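Paper cups and the gray table

I finally replaced the table in the back room. The old one came from my first apartment and had a burn mark, a sticky drawer and one leg that needed folded cardboard under it. The new one is a Skomamel with a light gray top. I paid 313 dollars for it, plus 60 for delivery, and it took me most of a morning in June to put it together.

The gray was a compromise. I wanted white, but white shows every coffee ring, and I drink a lot of coffee in there.

Which brings me to cups

I used to carry mugs back and forth from the kitchen and forget them. At one point half the shelf was missing. So I bought a case of plain white paper cups from Stallska, 600 to the case, which was the smallest they sold. I know that's a lot of cups. They keep fine in the closet as long as the sleeves stay closed.

They're plain, with no printing and no lids. The rim is thick and rolled, and that matters more to me than I expected. The cheap ones from Anport had a thin rim that went soft before I got to the bottom. I still have 2 sleeves of those and use them for screws and for rinsing brushes. 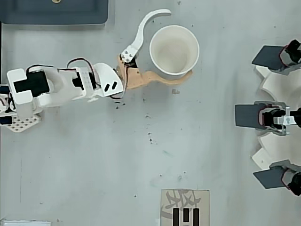
What I'd do differently

I'd measure the doorway first. The top only went through on its side, and I scraped the paint on the frame. I'd also skip the Strazds felt pads. They slide off the feet whenever I move the table, and I've gone back to the rubber ones from the hardware store.

The mugs are back on the kitchen shelf now, except the blue one. I haven't found that yet.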